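Floors of the Chevalier Building: Gallery
Published by the Office of Buildings and Grounds, Monday, January 28, 2019
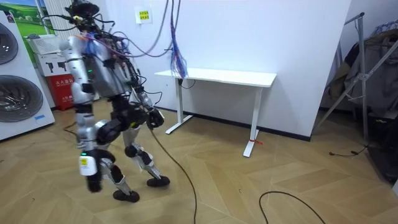 Introduction

This gallery concerns the floors of the Chevalier Building and the rooms they serve. It is intended for staff, students, visiting groups and members of the public who have asked about the wood flooring and its care. Entries are arranged in the order of the public tour, beginning with the large room on the ground floor. The notes were prepared by Lộc Đào of the Office of Buildings and Grounds and edited by Lensa Mersha, who also maintains the room register.

Each entry carries the name of the space and a short note. Room names follow the register and may differ from those on older door signs.

Room 46: Parquet in a Herringbone-Style Pattern

The planks are of a light wood, in shades of beige and tan, and the pattern continues under the table. Room 46 is the first stop on the tour and the floor about which the Office receives the most questions.

Room 46: Color

The variation between the planks is natural to the material and was kept when the floor was last refinished. No stain was applied. Visitors sometimes take the darker planks for replacements, but the two tones were mixed when the floor was first laid.

Room 46: Finish

The present finish is Flendurura, a clear floor coating selected for its low sheen. It was applied in 2 coats, with light sanding between them. Shoes may be worn in the room. Heel guards are requested for formal events.

Room 46: Furniture

Tables in this room are supplied by Furnik and are kept toward the wall when the middle of the floor is needed. Tables are to be lifted when moved. Felt pads are fitted under the legs each April and checked again at the start of the fall term.

Room 46: Cleaning

The floor is dust-mopped at the end of each working day. A damp mop is used once a week, well wrung out and drawn along the direction of the planks. Steam cleaners are not permitted on any wood floor in the building.

The Entrance Hall

The hall is paved in stone and was not part of the wood flooring program. Its matting is long enough for a visitor to take several steps before reaching the corridor, and it remains the most useful protection the parquet has. The mats are exchanged weekly during the winter months.

The Ground Floor Corridor

Straight boards run the length of the corridor and meet the parquet of Room 46 at the threshold. The corridor is older than the room's floor and considerably darker. Successive layers of wax were removed before the boards were refinished, and a faint line can still be found beside the radiators where the old wax had hardened.

The Threshold

A narrow strip of wood joins the corridor boards to the parquet. The strip replaced a metal bar that had worked loose on several occasions. It is beveled on the corridor side to allow carts and wheelchairs to pass without a jolt. Persons bringing equipment on small casters are asked to use the portable ramp, stored in the closet across the corridor.

The Reading Room

The Reading Room has the plainest floor in the building — wide boards, laid side by side, with a carpet beneath the long desk. Chairs with metal feet were withdrawn from this room after scratches appeared near the windows. The scratches have been left in place, as removing them would have required sanding the entire floor.

The Window Bay

Sunlight has changed the color of the boards in the bay. Blinds are lowered in the early afternoon, and the small rug is turned periodically so that its outline does not become permanent. Readers who raise the blinds are asked to lower them again on leaving.

The Staircase

The treads are solid wood and the risers are painted. Each tread has a dark inset at the front edge for safety. The lowest treads show the most wear and were turned during the last program of repairs, placing the less worn side uppermost. The handrail was cleaned and waxed at the same time.

The Upper Landing

A small area of parquet was laid on the landing in a basket pattern by the contractor, Brudon. It serves as a useful comparison with the pattern in Room 46. In a herringbone arrangement, each plank meets the side of its neighbor at an angle and the rows form a continuous zigzag. In a basket arrangement, short pieces are grouped into squares, and each square is turned against the next.

The Seminar Room

Carpet was removed from the Seminar Room at the request of its users. The boards beneath were found to be sound, although a number of tack holes had to be filled. The filler is slightly lighter than the wood and is expected to darken with time. Acoustic panels were added to the rear wall in the same season, and complaints regarding echo have declined.

The Store

Spare planks for each floor are held in the store on the lower level. They are stacked flat, with spacers between the layers to allow air to pass, and are marked with the number of the room to which they belong. Planks are brought upstairs at least 10 days before a repair so that they may adjust to the humidity of the room.

The Sample Board

A board of samples stands by the door of the store and may be viewed on request. It shows the coatings considered for the building, each applied to an offcut, together with a strip left bare. Visitors may handle the samples. The differences in sheen are easiest to judge near a window.

Guidance for Users of the Rooms

The following applies to all rooms with wood floors:

Lift furniture and cases when moving them.
Wipe up spilled liquid promptly with a dry cloth.
Do not apply adhesive tape of any kind to the floor. Removable floor markers are available from the Office.
Place a mat beneath plants, easels and water containers.
Report loose planks, raised edges or splinters on the day they are noticed.

Reports should give the room number and the nearest wall or doorway. A photograph is helpful but is not required. Minor repairs are normally carried out in the early morning, before the rooms are opened.

Visits

The tour is offered to groups by arrangement and takes in all of the spaces listed on this page, with the exception of the store, which is shown only to small parties. Room 46 is a working room and its bookings take precedence — groups may be asked to view the floor from the doorway or to return to it at the end of the tour. Step-free access is available throughout the ground floor.

Inquiries about tours, reproduction of material from this gallery or the care of the floors may be made to Lensa Mersha, Office of Buildings and Grounds, extension 2207. Requests concerning repairs should be directed to Lộc Đào at the same office.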